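March, gripper bench, after lunch

Second go with the Jeslow pads on the linked-bar grippers. The Cusus sheet promises 600 grams held at the tip on "any household object". I'd like to know which household.

Ran the pads against our old Hakamis ones, same poses, same closing force, 60 grasps each. Jeslow dropped 3 fewer. I'm not calling that a result. The Hakamis set has been on since before the wrist cable was swapped and the edges have gone shiny, so new rubber beat old rubber, which we could have guessed.

Flat things lying on the cloth are still the trouble. The fingertips want to ride up over a bevelled edge before they close. Slowing the approach to roughly 3 cm a second helped a bit — or I was watching more carefully by then.

Left to do: fresh Hakamis pads, then the same 60 again. Swap left and right halfway through, as the right finger has more play in it.

White casing screws up, between the fingers, box and carton beside it:
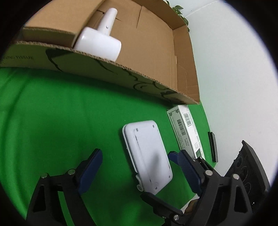 Rashidi thinks the pads are a distraction and that the play in the right finger would account for all of the drops, old set and new. Wants the pins checked before anyone orders more rubber. Fair, though it doesn't explain the riding up. Will check the pins first.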